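Threads > Building and Reno > Ventilation > Hưng Cù

Last updated: 2021-09-10

Hưng Cù
Thread on rangehood ducting, following the reno at our place in Bendby. Mostly numbers and fittings. If you want benchtop colours, mute this one.

Hưng Cù
Starting condition: slide-out hood, recirculating, carbon filter of unknown age. The previous owner had run flexible duct from the spigot up into the ceiling space and left the open end lying on the batts. So it was ducted, in a sense. Grease on the insulation and on the underside of the sarking.

Hưng Cù
Measured flow at the old hood on high: 66 L/s. Taken with a hired balometer, filters washed, kitchen window open for make-up air. The rating plate claimed well over double that.

Hưng Cù
Rated flow is generally given under lab conditions. Every metre of duct, every bend and the cowl at the end come off that figure. Flexible duct that sags or hasn't been pulled taut is the worst of it – the ribs act as a string of small obstructions.

Hưng Cù
Route options were up through the roof or out through the rear wall. The wall won. Horizontal run of 2,000 mm above the overhead cupboards, one bend off the hood, one at the wall to clear a stud. Roof would have been longer and meant a new penetration in old tiles.
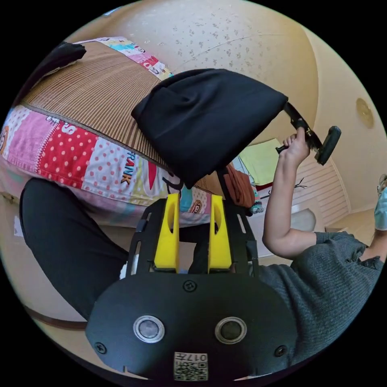 Yellow fingers in the black slotted frame. Label reads 017.

Hưng Cù
Duct is 150 mm rigid galvanised, from Clisport. The new hood has a 150 mm spigot and I kept that diameter all the way out. Stepping down to 125 to suit a cheaper wall vent is common and it costs you flow and adds noise.

Hưng Cù
Joints: crimped end pointing in the direction of airflow, three short screws, then foil tape over the lot. Aluminium foil tape, the proper stuff. Grey cloth duct tape lets go once it has been warmed and cooled a few dozen times.

Hưng Cù
Fall on the duct is slightly towards the outside, one in a hundred or a bit better. Condensate forms in winter with a long simmer going, and I'd prefer it drip on the path than come back onto the cooktop.

Hưng Cù
Someone asked about insulation. Yes, I wrapped the section in the bulkhead. It is an unheated void against a south wall. Foil-faced blanket, seams taped, no gaps at the bends.

Hưng Cù
Wall cowl has a gravity flap and no mesh. Insect mesh on a kitchen exhaust clogs with grease and then you have a blanked-off duct. The flap rattled in a westerly for the first week. A strip of closed-cell foam on the landing edge sorted it.

Hưng Cù
Hood is a Sengar undermount with baffle filters. Mounting height was set from the manual for our gas cooktop. Check yours, the figure differs between gas and induction and between models.

Hưng Cù
Electrical was done by a licensed sparky. New GPO in the overhead cupboard so the hood can be unplugged for service. The old one was hardwired through a junction box with no lid.

Hưng Cù
Make-up air. We have a gas heater in the next room with an open flue. A strong hood in a tight house can pull combustion products back down that flue. The gasfitter did a spillage test with the hood on high and all the doors and windows shut. Please get this done if you have the same setup.

Hưng Cù
Total came to 3,941 dollars. That covers hood, duct, fittings, cowl, electrician, gasfitter, plaster repair and replacing the greasy batts. My own labour isn't in it. The hood was less than half.

Hưng Cù
Got a second quote from Enudside before starting. Their price included flexible duct throughout and termination in the eave. Eave termination puts moist air right beside the soffit vents, which draw it back into the roof. Declined.

Hưng Cù
Things I would change: an access panel at the first bend. At present, inspecting it means taking the hood down. Also larger bends – I used standard elbows and there was room for long-radius ones.

Hưng Cù
Flow on the new setup hasn't been measured yet. The balometer was due back before the plaster was finished. Will rehire in April and post the reading under this one, same method, same window open.

Contact | Copyright Hưng Cù | Back to top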